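Subject: Re: [remote-dev] Moving from employee to contractor, same client
From: Sayaka Amano
Date: 2024-01-19

On the list, Henríquez wrote:

> I have been on staff at a software company for six years and they
> are fine with me going independent, as long as I keep working on
> the same product. They offered a twelve month contract. For those
> who have done this, how did you set your rate, and how long did it
> take before you had a second client? Also, is it worth setting up
> a company first or can that wait?
>
> I live in a small town and would be working from home full time.

I did this four years ago, so I can tell you how it went for me. Your tax rules may be different from mine, so check that part locally.

Rate first. I took my old salary, divided it by the hours I used to work, and asked for that plus a little. It was too low. I had left out paid vacation, sick days, the employer's share of insurance, and all the hours that can't be billed to anyone. In my first year I kept a plain spreadsheet and found 27 working days that went to invoices, email, looking for work and fixing my own computer. Add those to your holidays before you divide anything. When the contract came up for renewal I asked for a good deal more, and they agreed to it in one short call.

The second client took me until October of the first year. I had written to people I used to work with and heard back from very few of them. The one that turned into work was Trurik, a small firm that needed someone to take over an inventory system after the original programmer left. It was two days a week at the start. The code was in worse shape than they thought, and I should have asked for a paid week to read it before agreeing to a fixed price on the first stage. I do that now with every project I inherit. 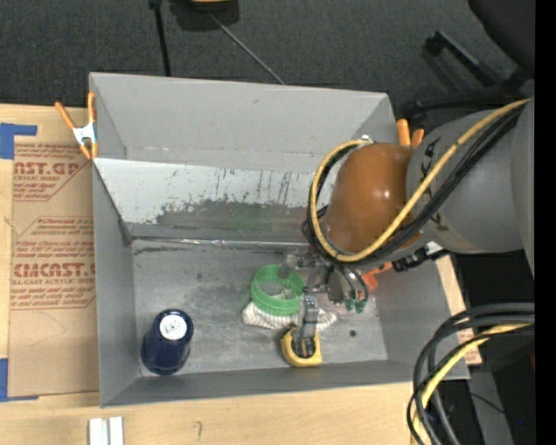

On the contract itself, read the notice period. Mine said they could end it with two weeks' notice and I had to give eight. I asked for four on both sides and got it. Also look for any line that says you can't work for other companies in the same field. Flarneck sent me one of those later on, and it covered nearly everything I know how to do. They took it out when I asked, but I would have signed it if a friend hadn't read it first.

I waited on the company. For the first year I invoiced under my own name, which was allowed here, and registered Ponasside once I had two clients. Registration and the first meeting with the accountant came to 600 together. If your client insists on dealing with a company, you'll have to do it up front. Ask them now, before you give notice.

Working from home was the easy part, as I was already doing it three days a week. What changed was that I stopped getting invited to meetings where decisions were made. I'd find out about a new release date from a ticket. I asked the team lead for a half hour call every week and that mostly fixed it.

A few smaller things:

Open a separate bank account before the first invoice goes out.

Put the payment terms on every invoice even if they're in the contract. The latest anyone has paid me was 49 days past the due date, and that invoice didn't have the terms on it.

Keep enough in savings for four months. I had two and it was uncomfortable.

Find out who owns the laptop. I had to return mine on my last day as staff and lost most of a week setting up a new one.

I can send you the spreadsheet I use for the rate if you want it. Write to me off list. It's set up for my taxes, so you'd have to change that tab.

Sayaka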